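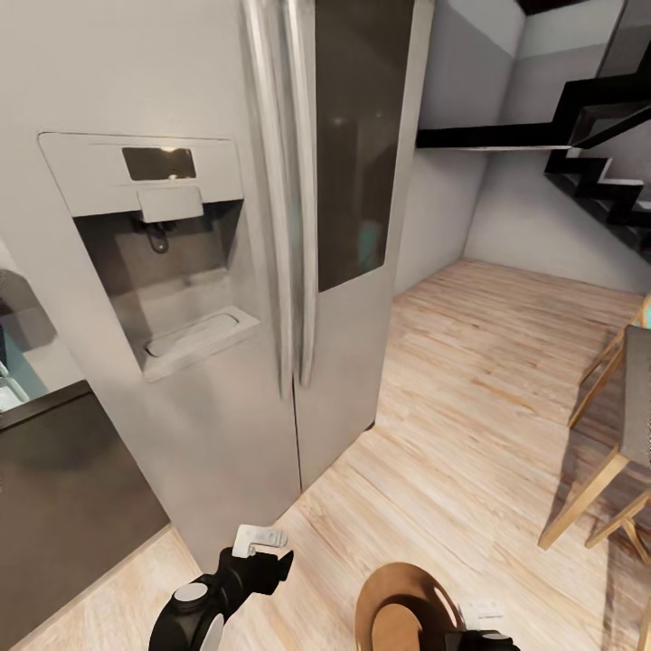
Does cutting the pauses out of demos help? Two-arm tidy-up in a simulated house

Group project report, Robotics Studio
Hanyu Xu, Juwita Wijaya, Marisol Tlapale, Ayuba Akpalu
Supervisor: Stuart Mottram
February 2026

Summary

We trained a two-arm policy by imitation on tidy-up tasks in a simulated house, using demos that we drove ourselves. Our demos are full of pauses. We wanted to know if removing them before training makes the policy better or worse. Short answer: removing all of them makes it faster and clumsier. Removing only the ones far from any contact gives most of the speed and very little of the clumsiness. Held across all three seeds, but one house and one robot model, so don't read too much into it.

Background

When a person drives two arms at once they stop a lot. You line up the left, hold it, look at the right, move the right, forget what the left was doing. Every one of those stops goes in the recording as frames where the action is basically "stay here". A policy that copies frames learns staying here very well. Our first trained model from last term would drive up to an object, stop just short of it and never leave. Stuart calls this freezing so we use that word in the report.

The usual fix is to drop idle frames. Simple filter, a couple of lines of code. Our worry was that some pauses are doing work – the driver is waiting for the fingers to settle, or checking the grip before lifting – and if you drop those then you teach the policy to snatch.

So the question for the project: are all pauses equal?

Setup

Simulator is Brornora, the department build. House scene with a kitchen area and living area, plank floor the whole way through. Robot has two arms with a gripper each and a head view looking forward and down over the grippers. All the training images are from the head view. We did look at adding wrist views and ran out of time.

Driving was done with the Studura hand controllers, one per arm. Ayuba wrote the bridge between the controllers and the simulator (it's in the repo under bridge, the readme is out of date, sorry). Recording starts on a button and stops on a button, which matters later.

Task is always the same shape. Things are lying around, a bowl is somewhere, things have to end up in the bowl and the bowl has to end up where the instruction says. We picked it because it uses both arms on one object for part of the time and separately for the rest. Objects are a mix of chunky and flat. The flat ones are horrible to pick up off a floor and everybody complained about them.

We recorded 1,000 demos between the 4 of us. Not evenly. Marisol did the most and is the smoothest driver, Hanyu's are the slowest. We kept a driver label on each demo so this could be checked afterwards.

Method

3 versions of the same data:

Full. Nothing removed.

Trimmed. Every idle frame removed. Idle = both arms under a speed threshold and neither gripper opening or closing.

Contact-kept. Same as Trimmed, except idle frames are kept if either gripper is close to an object or has something in it. "Close" comes from the simulator state so we're cheating a bit, on a real robot you'd have to get it another way. See Limitations.

Same network, same training settings, same number of updates for each version. Three seeds each. We didn't tune anything per version, partly on principle and partly because the compute queue was full all week.

The speed threshold took longer to choose than anything else in the project. Too low and hand tremor counts as motion, so hardly anything gets removed. Too high and slow careful approaches get cut up, and the policy sees the arm jump. Juwita ended up plotting speed for a few demos from each driver and picking a value by eye in the dip between tremor and real movement. It isn't the same dip for every driver. We used one value for all anyway.

One thing we got wrong the first time round: when you remove frames you have to recompute the actions, otherwise the action stored with frame A still points at the frame you just deleted. We trained a whole set of models before noticing. Those results are thrown out and not in this report.

For scoring, each model was run on held-out starting layouts, the same layouts for every model. We logged whether the task finished, how long it took in sim time, and what went wrong if it didn't. Failures were labelled by 2 people seperately and then compared. Most disagreements were between "froze" and "slow but still going", and we settled those by letting the run go on longer.

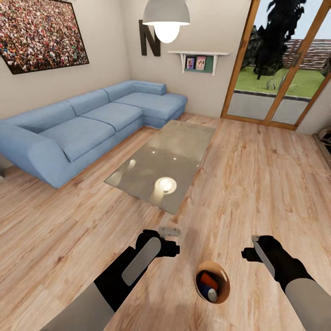
Figure 2. Living area, head view. Flat metallic item at the tip of the left gripper, bowl between the arms.

Results

Full: freezing is by far the most common failure, same as last term. When it doesn't freeze it is quite gentle. Slow approaches, waits before lifting, rarely drops anything. If you only looked at the runs that finished you'd say this was the nicest one to watch.

Trimmed: freezing nearly disappears. Runs are much shorter. But there's a new failure that Full hardly has, closing early. The fingers start closing while the arm is still coming down, and the object gets pushed along the floor. With chunky objects it often recovers. With flat ones it doesn't, it just pushes them further away, in one case under the furniture and out of reach for good. Also a lot of lifting before the grip is closed properly.

Contact-kept: finishes more tasks than either of the other two, in every seed. A bit slower than Trimmed. Some freezing comes back and when it does it's always near an object, which makes sense as those are the only pauses it ever saw. Early closing is rare.

The order (Contact-kept, then Trimmed, then Full) was the same for all three seeds, which we were pleased about. The gap between Trimmed and Full is small on one of the seeds and we wouldn't defend it very hard.

By object type: almost all of the difference between Trimmed and Contact-kept is from flat objects. On chunky ones they're near enough the same. So if your task has nothing flat in it, just trim, it's less work.

By driver: we retrained Trimmed leaving out one driver at a time (one seed only). Leaving out Hanyu changed nothing we could see. Leaving out Marisol hurt, though that also takes out the most data so it's not a fair comparison. Should have matched the numbers. Noted for next time.

Where the pauses are

This part was not planned, Juwita started it while the models were training. She went through the idle frames and sorted them by what was happening. Four groups: start and end of recording, one arm waiting for the other, before closing, after closing.

Start and end is much bigger than we expected. You press record, then get your hands comfortable, then go. At the end you let go and reach for the button. All of that is in Full. A fair chunk of the freezing might be fixed just by trimming both ends of each recording and leaving the middle alone. We haven't trained that version and we really should have.

One arm waiting is the odd group. By our definition it's only idle if both arms are stopped, so a lot of waiting isn't counted at all. The left can be parked while the right does everything and no frame is removed. We think this is why all 3 versions sometimes leave the left arm hanging there after it's picked something up, holding it. The policy has seen plenty of that.

Before closing and after closing are the ones Contact-kept is built to save. We can't say from this data which of the two matters more. Ayuba reckons before, based on the early closing. Marisol reckons after, based on the drops. Could be tested easily with two more versions.

Bowl problems

Separate section because it cost us so much time. Carrying the bowl with both grippers is where most of the weird behaviour is. If one gripper lets go slightly before the other the bowl tips and everything in it rolls out, and none of our demos show what to do next because whenever that happened to us we deleted the recording and started over. So the policy has never seen a spill. Once it spills it carries on with an empty bowl to the target and puts it down very nicely.

We counted those as failures, obviously. They hit all versions and don't change the order.

In hindsight keep the bad demos, or at least the ones where you recover. Stuart did say this in the first meeting.

Limitations

One house. Layouts change but the rooms don't.

Simulator only. Contact between thin objects and the floor is the least realistic part of Brornora and it's also where our main effect is. The plan was to repeat a small part on the Benley arm in the teaching lab but we didn't get a slot before the deadline.

Contact-kept needs to know when a gripper is near something. In sim that's free. On hardware, gripper opening might be enough as a stand-in: keep idle frames for a short window on either side of any open or close. Marisol tried this on the existing data and it picks most of the same frames. Not trained.

Single threshold for all drivers, already mentioned.

We drove the demos, chose the threshold and labelled the failures. The labelling was done without the version name showing but you can usually guess, Trimmed is obviously quicker.

What's next

Juwita and Hanyu are carrying this on as their capstone. First job in March is the ends-only version. After that the before / after split, then a lab slot if there is one. Ayuba is going to fix the readme.

Who did what

Ayuba: controller bridge, recording, bowl task layouts.
Hanyu: training, seeds, action recompute fix.
Juwita: threshold, pause groups, failure labels.
Marisol: most of the demos, failure labels, scoring script, gripper window test.
Everyone: driving, writing. Hanyu did the final edit in a rush so blame him for spelling.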